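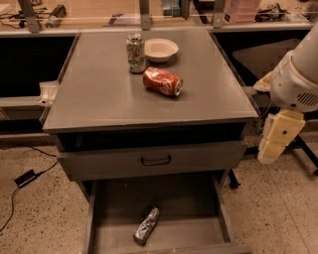
Figure 6. Drawer task with the lower drawer open and the arm to the right of the cabinet.

6.2 Recording a drawer demonstration by remote control

Use this procedure to teach the Jurnport arm to put small items into a drawer and close it. You need the Jang hand controller, a cabinet with two drawers, and two or three light objects. Read section 5 first if the arm has not been homed since power-on.

Before you start

Lock the cabinet casters, if it has them. Keep power bricks and cables out of the path of the open drawer. Empty any cans before you use them. Dented cans are fine and are worth including, as the arm will meet them later.

Steps

1. Place the objects on the cabinet top. Leave enough space between them for the open fingers to pass.

2. Lay at least one can on its side. The grip for a can lying down is different from the grip for one standing up, and the Siment software needs both.

3. Open the lower drawer by hand until it stops. Leave the upper drawer closed.

4. Move the arm to the right of the cabinet, with the gripper clear of the table edge. This is the start pose. Press SET on the controller to store it.

5. Press REC. Wait for the second beep before moving.

6. Pick up one object from above, carry it over the drawer, lower it and release. Move at an even speed. If you pause for more than 6 seconds, the recording splits into two files.

7. Repeat for the other objects on your task list. Bowls stay on the cabinet top unless the list says otherwise.

8. Push the drawer shut with the outside of the closed fingers, then return to the start pose and press REC again.

CAUTION: Do not push the drawer with the fingers open. The fingertip pads can catch on the front and tear.

Note: A dropped object does not spoil the demonstration. Pick it up with the arm and carry on – the software keeps recoveries as useful data. Discard the recording only if a person reached into the work area.

How many to record

Record 40 demonstrations per layout, moving the objects a little each time. A full set takes around 266 minutes, including resets. Storage on the base unit is limited to 1,290 recordings. Export older ones before you reach that number (see section 8.1).

If the gripper stops responding during a recording, release the trigger, press HOLD, and go to section 9.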